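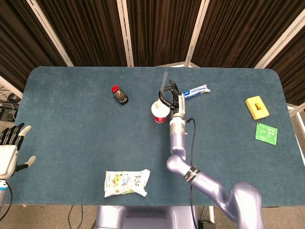
So Dornevance shares have gone up again, 11% in one afternoon, and apparently Radka Živković is now the richest person in the shipping business. I only know because my brother-in-law rang me at teatime to crow about it. He bought 400 of them two years ago, when they were cheap and everybody at the table told him he was daft (me included, I'm afraid).

I had my own go, of course. I put my bonus into Kistport, which was going to be the next big thing in port software, and then it bought Mulligan for far too much money and spent the whole of December sliding. I sold at 154p. It's nearly double that now and I try not to look!

What I can't get my head round is how someone's fortune can grow by more than my whole town earns in a year between breakfast and lunch, and then shrink again by bedtime. She hasn't sold anything. She might have been at the dentist. It's all just the share price times however many she holds, and then the papers print a new league table and we all read it.

Anyway, I've still got 10 shares in Leswood that my gran left me. They pay a dividend every spring that just about covers a curry, and I'm keeping them. If anyone knows whether you can still swap the old paper certificates without paying a fee, leave me a comment.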